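Gellgate Sheet-Block Printing Set
Section 4: Preparing the table and setting out the repeat

4.1 Before you begin

Read this section in full before opening the ink. The Gellgate set is supplied for printing cloth by hand on a flat, firm table. The table must stand level and must not rock when leaned upon. Ilero accepts no liability for damage to furniture used without a protective cover.

CAUTION: Do not print on a heated surface or within reach of an open flame.

4.2 Covering the table

1. Clear and wipe the table. Allow it to dry.
2. Lay the cover sheet and draw it tight from the centre outwards.
3. Secure the cover along all four sides. Folds left in the cover will show in the print.
4. Check the height of the table. Users of average height will find that pressing the block is least tiring when the top is level with the hip. 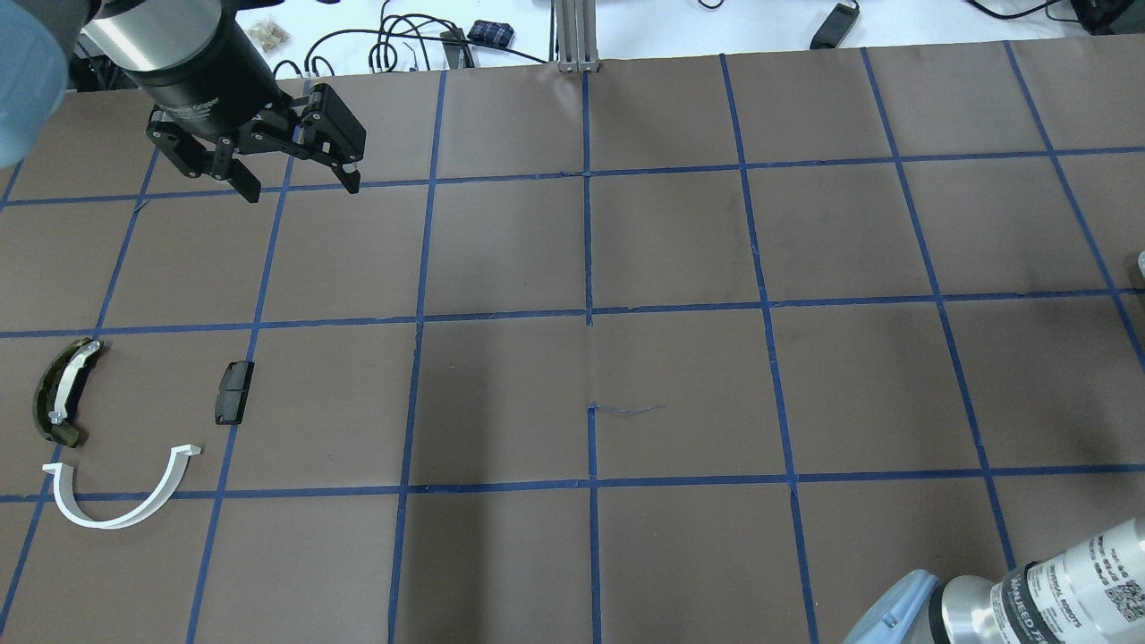 5. Place the ink tray on the side of your printing hand, and the block on the same side. Reaching across the cloth is the most frequent cause of drips.

NOTE: Replacement covers may be ordered under part number 3371. The Rungrueang cover is thicker and should be used for canvas and other heavy cloth.

4.3 Marking the repeat

1. Measure the printing face of the block along both edges.
2. Mark the same measurements along two adjoining sides of the table.
3. Run low-tack tape from each mark to the opposite side. Press it down with the flat of the hand.
4. Where two strips cross, leave the upper strip slightly slack so that it does not lift the lower.
5. Place the block in one of the squares without ink and confirm that it fits.
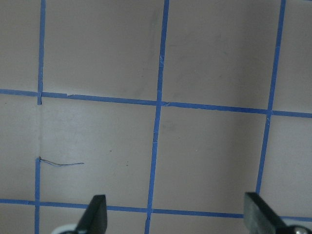 The repeat is a guide for the eye, and the block should always be set against the last print when the two disagree. Small errors of angle are to be expected in tape laid by hand. Blue strips with slightly wavy edges, running a little askew, are acceptable for all patterns in the Vusau range except the narrow stripe. For the narrow stripe, each line must be checked against a steel rule.

4.4 Test print

1. Cut a test piece from the same cloth as the finished work.
2. Charge the block with ink and remove any excess at the edge of the tray.
3. Lower the block squarely and press for 2 seconds. Do not slide it.
4. Lift the block straight up.
5. Leave the test piece for 40 minutes, or 60 minutes in a damp room, before touching the ink.

If the print is pale at the corners, add a second layer of felt beneath the cover and repeat the test. If the outline is blurred, reduce the ink.

CAUTION: Ink that has begun to thicken must not be thinned with spirit. Discard it and refer to Section 9.

Proceed to Section 5 when the test print is satisfactory.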